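Prunonel: a shop for the small stuff

Wednesday, August 1, 2018

The owner of Prunonel would like it known that she did not set out to sell odds and ends. She wanted to sell board games, good ones, with heavy lids and thick rule books, and for the first year on Mulder Street that is mostly what she did. Then people began coming in with a game under one arm and a worried look, asking if she happened to have a spare cube.

"It was always one piece," she says, pouring tea for both of us before I have found a chair. "One cube, one little tag, the thing you hang on the thing. They'd had the game since college and the dog had got at it, or it went up the vacuum, and they were so sad about it! So I started keeping a jar. And then of course the jar was full, and I bought another jar."

These days the jars have given way to clear boxes, which she orders from Gastovex, 60 at a time, and the games have moved to a single wall near the door. The rest of the shop is parts: cubes, pegs, tokens, tags, straps, bits of string on cards. She has 659 kinds of thing on her stock list, and she keeps the list in pencil – "so it can be wrong for a while without bothering me."

I ask how anybody learns to sort that many little objects, and she laughs and says that you learn by doing it badly. Her first system was by shape, which worked until she met the customers. People, she has found, remember color. A woman will stand at the counter and have no idea whether she needs a disk or a cube, but she'll know it was green, and then there's a long talk about what sort of green.

"You put two greens in front of a person and it changes everything," she says. "On its own, a cube is just green. Put a lighter one next to it and suddenly they're certain. I've seen married couples disagree over it for the whole of a lunch hour. I don't step in. I put the kettle on."

So the sorting is done by color now, and it is done on a pale table, which she feels strongly about. Her old table was dark and she blames it for a great many mistakes, including a batch of 400 pegs that went out to a school in the wrong shade and came back in July with a very kind note. On a light top the purple looks purple. She also likes to have a second table right up against the far end of the first, so that anything packaged has somewhere to go and doesn't creep back in among the loose pieces.
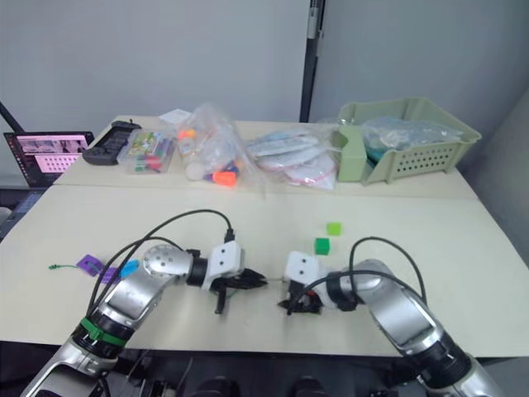
Two greens and some purple out on the table, with the packaged items in a row behind.

The mixed box is the part of the business she talks about most fondly. Anything without a home goes into it, all colors together, and children are allowed to dig. Grown-ups are too, though they tend to ask first. She once tried to sort the mixed box properly, on a slow afternoon, and got as far as the reds before she missed it and tipped everything back.

As for what comes next, she has been talking with Flistach, the game café across the river, about keeping a small set of drawers there, so that a missing piece can be replaced in the middle of an evening. She's thinking of 3 drawers to begin with and is already worried that they won't be enough.

"I'd like to do the tags properly as well," she adds, when I have my coat on. "The straps get tangled up with everything. If you know a good way of storing straps, you write to me."

Prunonel is on Mulder Street, two doors up from the bakery, and is closed on Mondays.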